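Jandora Schussmessung: Handbuch für Eishallen und Trockeneis-Plätze
Abschnitt 4: Aufstellen, Abgleichen, erste Messung

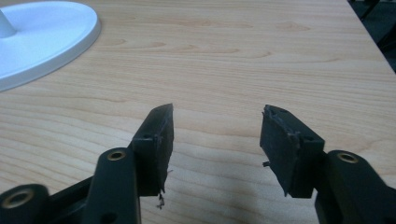

Kommentar zu Abschnitt 4, aus der vorigen Fassung übernommen: Bei uns zeigt die Anlage nach jedem Eismachen andere Werte, und zwar immer höhere. Der Vertrieb sagt, das sei normal. Was soll daran normal sein? Unsere U15 schießt doch nach der Pause nicht härter als davor.

Antwort der Redaktion: Wir halten das auch nicht für normal. Der Vertrieb von Benero führt die Abweichung auf »veränderte Reflexionseigenschaften der Eisfläche« zurück. Belegt wurde uns das bisher nicht. Seit der Kommentar eingegangen ist, steht der Nullabgleich nach jeder Eisaufbereitung als eigener Schritt im Ablauf (4.3, Schritt 6). Er verkleinert den Unterschied, beseitigt ihn aber nicht in jeder Halle.

4.1 Bevor Sie anfangen

Diese Anleitung gilt für die Messeinheit Jandora mit Katayama-Auswertung ab Ausgabe Oktober. Ältere Geräte haben einen anderen Abgleich; dafür bitte das alte Handbuch verwenden, auch wenn im Verkaufsprospekt steht, der Ablauf sei »durchgehend identisch«. Ist er nicht.

Sie brauchen:
Messeinheit mit Stativfuß
Torrahmen mit eingehängtem Netz
Netzteil und Verlängerungskabel (das mitgelieferte Kabel reicht in keiner uns bekannten Halle bis zur Bande)
Tablet oder Laptop mit Browser
50 Pucks, alle aus derselben Lieferung

Zu den Pucks: Im Prospekt ist von zehn die Rede. Mit zehn Schüssen lässt sich ein Abgleich zwar starten und das Gerät meldet auch brav »Kalibrierung erfolgreich«, es meldet das allerdings ebenso bei drei. Der Meldung sollten Sie keine große Bedeutung beimessen.

Achtung: Das Gerät darf nie in der Schusslinie stehen, auch nicht hinter dem Netz. Die Abdeckung wird als »puckfest« verkauft. Eine Prüfbescheinigung dazu haben wir angefordert und nicht erhalten.

4.2 Aufstellen

1. Tor auf der Torlinie verankern. Ein lose stehendes Tor wandert bei jedem Pfostentreffer und nimmt die Messung mit.

2. Messeinheit seitlich neben dem Tor aufstellen, außerhalb des Torraums, Sensorseite zur blauen Linie. Der Stativfuß gehört auf eine Gummimatte. Direkt auf dem Eis friert er nach einer Trainingseinheit fest, und beim Losreißen verstellt sich der Neigungswinkel.

3. Höhe einstellen. Die Marke am Stativrohr steht bei 318 Millimetern. Gemessen wird von der Eisoberfläche bis zur Unterkante des Gehäuses, die Dicke der Matte zählt also mit. Messen Sie bitte nach. An einem unserer Testgeräte war die Marke sichtbar verrutscht.

4. Neigung mit der Libelle prüfen. Die elektronische Anzeige in der Bedienoberfläche springt bei Kälte und taugt nur zur groben Orientierung.

5. Kabel hinter die Bande führen und abkleben. Kein Kabel über offenes Eis, auch nicht »nur kurz für die Goalies«.

Hinweis: Die Akkuvariante hält laut Benero eine ganze Hallenschicht durch. Bei Zimmertemperatur mag das stimmen. In der Halle von Girkbridge war der Akku vor dem letzten Drittel leer. Planen Sie mit Netzstrom.

4.3 Nullabgleich

1. Gerät einschalten und warten, bis die Statusleuchte dauerhaft grün ist. Blinkt sie, läuft der Selbsttest noch.

2. Eisfläche vor dem Tor räumen. Spieler, die am Rand stehen und die Schlägerkelle bewegen, werden gelegentlich als Schuss erfasst. Die Katayama-Auswertung soll das herausfiltern. Verlassen Sie sich nicht darauf.

3. Im Menü »Abgleich« den Punkt »Neue Fläche« wählen. Der Punkt »Schnellabgleich« übernimmt die Werte der letzten Sitzung und ist nach unserer Einschätzung überflüssig.

4. Alle Pucks nacheinander aus dem Slot schießen, möglichst mit Handgelenkschuss und gleichbleibendem Tempo. Es muss dafür niemand antreten, der besonders hart schießt. Gleichmäßigkeit ist wichtiger.

5. Streuung ablesen. Liegt sie im gelben oder roten Bereich, Abgleich verwerfen und bei Schritt 2 neu beginnen. Die Oberfläche bietet an dieser Stelle »Trotzdem übernehmen« an. Lassen Sie das.

6. Nach jeder Eisaufbereitung die Schritte 2 bis 5 wiederholen.

Achtung: Während des Abgleichs steht kein Torhüter im Tor. Das gilt auch mit voller Ausrüstung.

4.4 Erste Messung

1. Spielerliste anlegen. Rückennummern genügen. Die Felder für Geburtsdatum und Körpergewicht sind als Pflichtfelder markiert, lassen sich aber mit einem Strich füllen. Wozu das Gewicht gebraucht wird, konnte uns der Hersteller nicht schlüssig erklären.

2. Pro Spieler mindestens fünf Schüsse aufnehmen und den mittleren Wert notieren. Den Höchstwert zeigt das Gerät groß und in Orange an. Er ist der unzuverlässigste von allen, und er ist leider auch der, der in der Kabine herumerzählt wird.

3. Fehlmessungen löschen. Ein Schlagschuss eines Zwölfjährigen mit dem Tempo eines Profis ist eine Fehlmessung. Löschen Sie ihn, auch wenn der Vater danebensteht.

4. Sitzung speichern und exportieren. Der interne Speicher fasst 3.573 Schüsse. Danach wird ohne Rückfrage überschrieben, beginnend mit den ältesten.

Hinweis: Der »Trefferindex« in der rechten Spalte wird aus Tempo, Winkel und einem nicht offengelegten Faktor berechnet. Wir empfehlen, ihn auszublenden (Einstellungen, Ansicht, Spalten). Für Aufstellungsfragen ist er aus unserer Sicht unbrauchbar. Ein Flügel, der aus schlechtem Winkel viel und schnell abzieht, sieht darin aus wie ein Torjäger.

4.5 Wenn etwas nicht stimmt

Keine Messung trotz grüner Leuchte: Sensorscheibe auf Reif prüfen und mit einem trockenen Tuch abwischen. Kein Enteiserspray, es greift die Beschichtung an.

Alle Werte zu hoch: Höhe am Stativ nachmessen, dann Abgleich wiederholen. Bleibt es dabei, notieren Sie die Abweichung und vergleichen Sie nur innerhalb derselben Sitzung.

Fehler 569: Laut Hersteller ein Verbindungsproblem. In unseren Tests trat er auch bei gestecktem Kabel auf und verschwand nach dem Neustart. Ein Update, das ihn beheben soll, ist angekündigt. Angekündigt war es auch schon in der vorigen Fassung dieses Handbuchs.

Schüsse doppelt gezählt: Meist prallt der Puck vom Pfosten zurück in den Messbereich. Empfindlichkeit um eine Stufe senken. Mehr als zwei Stufen sollten es nicht sein, sonst fehlen die langsamen Rückhandschüsse.

4.6 Abbau

1. Sitzung exportieren, Gerät ausschalten, Netzstecker ziehen.

2. Messeinheit vom Stativ nehmen und in der offenen Tasche auf Raumtemperatur kommen lassen. In der geschlossenen Tasche sammelt sich Kondenswasser.

3. Matte vom Eis heben, bevor die Maschine kommt.

4. Tor freigeben und der Eismeisterei melden, dass die Fläche geräumt ist.

Weiter mit Abschnitt 5: Daten an die Vereinsverwaltung übergeben (nur mit Lizenz Jandora Plus, deren Nutzen Sie vor dem Kauf bitte in der Testphase prüfen).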